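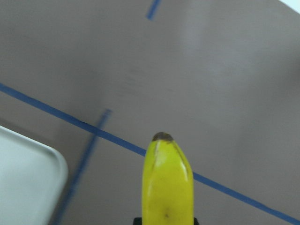

The cycle store door, again

May 7, 2022

Two bikes went from the cycle store at our building in Gestthorpe in February, and I have now had a proper look at how the door was opened. The police closed the report after nine days with no suspect, no CCTV and no forensic opportunity. I have no complaint about that. The officer on the phone was civil and asked sensible questions, one of which I couldn't answer: was the door forced?

The managing agent said no. Their email to residents said there were "no signs of damage" and that someone had probably let the thief in, with a reminder about tailgating. I think the agent is wrong, and the difference matters for the insurance, as most home contents policies want evidence of forced and violent entry before they will pay for something taken from a shared outbuilding.

The set-up first. The store is a brick lean-to at the back of the car park, serving 48 flats. It has one outward-opening steel door. The door is held by a Drarden electric strike in the frame, with an ordinary spring latch on the door itself. A fob reader on the wall outside talks to a Kekon controller in a grey box inside, above the light switch. There is a push-to-exit button beside the door at waist height. There is no deadbolt and no door contact, so the controller has no idea whether the door is open or shut. It knows only that it has told the strike to release.

The controller keeps a log of the last 4000 events and then overwrites the oldest. I asked the agent for the log in the week after the theft and was told it was not available for data protection reasons. I asked again with the fob numbers removed, which leaves time, reader and result. That version arrived six weeks later as a scanned printout, slightly crooked. I typed in the part I needed.

The log for the month has 1072 entries. Both owners can say when they last saw their bikes. Mine (a black Galli hybrid, seven years old, worth very little to anyone else) was there at twenty to seven on the Wednesday evening when I put it away. Adelmo Messina on the second floor went down at ten past six the next morning and found his gone, along with mine, and the door shut. So the window is eleven and a half hours.

Within that window there are five events. Three are valid fobs before nine in the evening. One is the exit button, two minutes after the third fob, which fits somebody going in, doing something and coming out. The fifth is Adelmo's fob in the morning. There is nothing in between.

If someone had tailgated in, they would have had to follow one of the three residents, and then get out again with two bikes. Getting out needs the exit button. The latch has a handle on neither side. The only exit event is two minutes after an entry, at a time when the car park is busy. It's possible that a tailgater waited inside, cut both locks, propped the door during that one exit and closed it afterwards, but it requires the resident to have left a propped door behind them without noticing. The first two fob users have no exit event, which bothered me until I tested it. If you don't let the door close fully behind you, you never need the button. Plenty of people hold it with a wheel while they fetch the bike. I do it myself.

That leaves the door being opened without the controller being involved. I measured the gap between the door edge and the frame on the latch side. At the top it is 3 mm. At the latch it is 7 mm. The door has dropped on its hinges, the lower one has a screw missing, and the latch now engages the strike by a good deal less than it should. There is an anti-jemmy plate, but it is 100 mm long and fixed too high, so the lower third of the latch is exposed. A spring latch with no deadlocking pin can be pushed back with any stiff flat strip. I tried it with a paint scraper while Adelmo stood inside with his thumb over the button, ready to let me in properly if the scraper got stuck. It took four seconds the first time and less after that.

There are also marks. On the bevelled face of the latch there are two parallel scratches, bright, running in the direction you would expect. On the frame opposite, the paint is lifted in a short crescent. I photographed both with a steel rule alongside. I can't date them. Some of the crescent could be my own scraper, and I should have taken the photographs before the test and not after it. I did look first, and the scratches on the latch were there then, but looking is weaker than a picture with a time on it.

Slipping a latch is not violent, and whether it is forcible depends on who is reading the policy. My insurer's wording says "force and violence". Adelmo's says "forcible or violent". The one word may be worth a bike to him, and he has sent the photographs in. Mine declined the claim by letter and I have asked for their complaints procedure, without much hope.

As for the door, I have sent the agent the following. Refit the hinge screw and pack the lower hinge so that the gap at the latch comes down to 3 mm. Replace the spring latch with a deadlocking one, which has a second small pin that stops the main latch being pushed back once the door is shut. Replace the plate with a full-height one. Fit a door contact and wire it to the spare input on the controller, so that the log shows the door opening as well as the fob. None of this is exotic and a locksmith could do the lot in a morning.

The agent's reply says the door "will be inspected as part of the next scheduled visit" and doesn't give a date for the visit. I have added the log printout and my photographs to the crime report online, using the original reference. The site accepted the photographs and rejected the printout as too large, so I have split it into two files and sent it again.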